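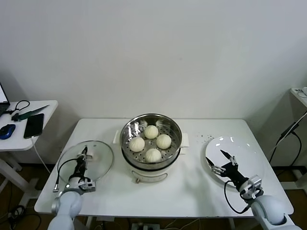
Does remote control teach a robot more than guiding it by hand? Report on the bun task

Filed under: Student projects / Robotics / Year 3

1. What we were asked to do

The Perrin project brief said that "anyone can teach a robot a kitchen task in an afternoon". Our group did not believe this and chose to test it. The task was to move steamed buns from an open steamer to a plate using two arms, with the glass lid set to one side. We compared two ways of showing the robot what to do: moving the arms by hand (guiding), and driving them from a pair of hand controllers (remote control). The work was done in the Stalstead teaching lab in May.

2. Method

We recorded 297 demonstrations, most of them by remote control. A run counted as good if every bun reached the plate without being dropped or torn. We kept the table layout nearly the same each time, which we now think was a mistake (see section 4). The arms were run with the Lillel recording software, version as supplied.

3. What we found

Guiding by hand felt easier, but the recordings were worse. The person doing the guiding stands in the way of the head camera, so their sleeves and elbows end up in the data. Two arms also need two people, and two people do not agree on when to let go. We gave up on it after 53 runs.

Remote control gave cleaner recordings. It was also slow and tiring. There is no feeling of grip through the controllers, so the operator judges a soft bun by eye, and the pleated tops mark easily if the fingers close too far. The rim of the steamer basket was the other problem. The fingers have to come in from above, and a low approach catches the metal.

We then trained on the remote control runs and let the robot try the task 10 times. It cleared the whole basket in three of them. In the others it usually stopped above the basket or closed on nothing.

4. Doubts

Three out of 10 is a small result from a small test and we would not put a percentage on it. We also suspect the robot learned where the buns usually sit more than what a bun looks like. When we moved the plate a hand's width, it let go over bare table.

The comparison is not a fair one either. The operators got better with practice, and the guiding runs were all done first. Anyone repeating this should mix the order.

5. Next time

Vary the layout from the start. Throw out hesitant runs on the day, while somebody remembers them. Leave the lid until the buns work.

Related reports
Folding tea towels with one arm: why we stopped
Choosing a gripper for soft food
Zidari controllers: notes on delay and drift

Student Projects Archive | Contact the lab | Back to top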